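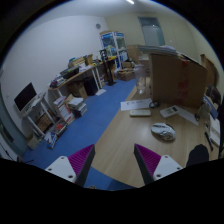 Figure 2. A shared desk with a mouse, papers and a large cardboard box used as a shelf.

4.1 Boxes that stay

I went into this study sure that the mess on people's desks would be mostly paper. Well, no! What kept catching my eye was the cardboard box. Of the 41 desks I visited with Tudor Pascu, 14 had one parked right on top, and most had been there for weeks (one owner guessed two years). Once a box sits still long enough, folders and papers pile up on it, as in Figure 2, and then it's furniture. Small stuff like the mouse and the pen stays down on the desk, where a hand can get at it. Gizella Orbán calls these "slow boxes," and I've happily stolen the term. I asked each owner what was inside, and their answers are in Section 4.2.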